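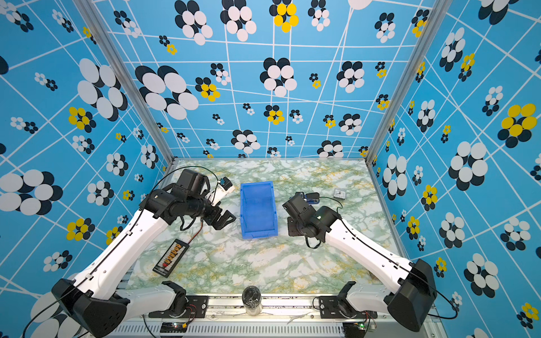

4. Showing the arms what we want

4.1 Two ways of giving a demonstration

I'll start with the part of the project that ate most of our time, and that papers in this area (mine included) usually squeeze into a paragraph. Before a policy can copy anything, a person has to do the task through the robot, over and over, and do it in a way that's worth copying. In the Arkora project we did this in two ways. In the first, which I'll call hand guiding, the operator takes hold of the arm itself, moves it through the motion with the motors slack, and the joint angles are logged and played back. In the second, remote control, the operator sits away from the workspace with a pair of small leader arms and the robot's two arms follow along live. Our leader arms come with the Zivotport control software, which we used nearly unchanged.

I went in fairly sure that hand guiding would win for anything fiddly. You can feel the contact, you can see the gripper from whichever side you like, and there's no lag to fight. What I hadn't thought hard enough about was that we have two arms and an operator has two hands, and both of those hands are then busy holding elbows and wrists with nothing left over for the grippers! We tried a foot pedal for closing the jaws. It worked for one arm at a time and was hopeless for two, as every press came a beat late and the operators started timing their motions around the pedal. Those pauses are in the data if you go looking for them.

So the split we ended up with is lopsided. Hand guiding was kept for single-arm moves, mostly reaching and placing, and everything with both arms was shown by remote control. The same person could switch between the two within a session, and the method used is stored with each episode.

4.2 The workspace

The cell is the one in Figure 1. The two arms are mounted at either side of the front edge, and the short shoulder links run to brackets on an aluminum rail. The tabletop is marbled in pale white, sage green and mustard, and the three walls carry a printed pattern of circle clusters in black, white and yellow on blue. We have more than one set of these surfaces and I swapped them between sessions. The camera that recorded the figure looks down at the table at an angle and stays fixed, so the walls and the tabletop are always part of what the policy gets to see.

The blue bin in the middle of the table is the target for most of our tasks. It sits where both grippers can get to it, a little nearer the back wall. Around it we put whatever the task list called for that day, plus a few things that had nothing to do with the task. In Figure 1 those surroundings include a small square clock at the rear right, a clear plastic cup at the front, an electronic module with rows of little components at lower left, and a dark handheld tool that I won't try to name from a still – it's shaped somewhat like a stapler. The full list has 24 objects in it. I picked most of them from drawers in our own building, with one rule: if an operator couldn't pick it up through the leader arms after a few minutes of practice, it went back in the drawer.

Placement was done by hand between episodes. I considered marking a grid on the table and drawing positions at random, and I'd probably do that next time. What we had was a printed sheet with a vague instruction on it ("somewhere near the back right") and the operator's judgment. People are not random. Small objects tend to drift toward whichever side the operator prefers, and flat ones tend to get put down square to the table edge. We come back to what this does to the policy in Section 6.

4.3 What the operators did

We had 2 operators, Ingvar Þrastardóttir and me. That's a small number and I'd rather say so here than have it turn up in a table. Ingvar had used leader arms before on the Clundell assembly cell; I had not. We agreed on very little in advance. Each task had a one-sentence goal, such as "put the clock in the bin with the right arm" or "hand the cup from one gripper to the other and then set it in the bin", and past that the operator was free to choose how to do it.

The freedom was deliberate and I'm still of two minds about it. On the plus side, we got real variety for free. Ingvar likes to come in low and slide the jaws along the table until they straddle the object, while I hover over the top, wait, and come straight down. Both work fine. On the minus side, a policy trained on both styles sometimes starts with one and finishes with the other, and that leaves the gripper floating at a height where neither of us would ever have closed it. Conditioning on the operator's identity at training time got rid of most of this (see Section 5.2), but it feels like a patch and I wouldn't call it an answer.

Handovers deserve a note of their own. With two leader arms in your hands it's very tempting to move both robot arms at once and have them meet in the middle, the way you'd pass something between your own hands. We did that for the first few sessions and the resulting episodes were smooth and quick and almost useless for training. When both wrists are moving, tiny differences in timing between episodes turn into big differences in where the jaws meet. We switched to a dull but reliable routine: the giving arm goes to a spot above the bin and stops, the receiving arm comes to it, closes, and then the giver opens and backs away. It looks stiff. It also trains well, and all the handover episodes in the released set were recorded after the switch.

One more habit that had to be unlearned was correcting too fast. If you fumble a grasp with your own fingers you fix it before you've noticed, and through the leader arms the same reflex comes out as a quick jab that the robot follows as best it can. Ingvar suggested stopping dead for a moment after any slip, then recovering slowly, as if showing someone else how to recover. I thought this was overly fussy until I compared policies trained with and without those slow recoveries on the same tasks. The ones with them actually try again after a miss. The others mostly carry an empty gripper over to the bin and open it with great confidence.

4.4 Recording, checking and throwing away

An episode starts and ends when the operator squeezes both leader grips together. We log joint positions and gripper openings for both arms, the leader positions, and the camera images, all on one clock. The leader and follower readings are kept apart on purpose. In free space they agree closely, but in contact they don't: the operator pushes the leader a bit past where the robot can go, and that gap carries something like the force the operator meant to apply. Training on leader positions as the action gave us firmer grasps than training on the follower's own next position, and that matches what I've been told by other people with similar arms.

In total we recorded 1,195 episodes. Each one was then watched by whichever operator had not recorded it, at double speed, with three possible marks: keep, discard, or talk about it. The last mark was meant to be rare and wasn't. We had long and quite enjoyable arguments over what should count as a success. Does it count if the object goes into the bin but the gripper knocks the bin sideways on the way out? (We said yes, if the bin stayed upright.) Does it count if the wrong arm does it perfectly? (We said no, after some back and forth, as the instruction names the arm.)

We discarded 155 episodes this way. The most common cause was dull, namely an operator's sleeve or hand still in view when the episode began. Next came cables. Each arm has a thin black cable running along its upper link, and there's a loop at the left wrist that could tug during large wrist turns, which made the arm lag and then catch up in a little hop. We kept the turns smaller after noticing this, so the left arm's range of wrist motion in our data is narrower than what the hardware can do. Anyone using the set for tasks with a lot of turning should know about it.

Both operators also kept short written notes during the sessions, and those are in the release along with the logs. They're uneven. Mine are mostly complaints about my posture, and Ingvar's are far more useful, with remarks on which grasps felt safe and which ones felt lucky. The last raw session in the release is dated 25 April 2023, recorded in the Egilsson room after we'd moved the leader arms to a lower desk. I'd have liked to redo the earlier sessions at that height, given how much steadier my long reaches to the rear of the table became, but we'd run out of time by then. Episodes from before and after the move are labeled in the metadata, and the split by desk height is reported with the other ablations in Section 6.3.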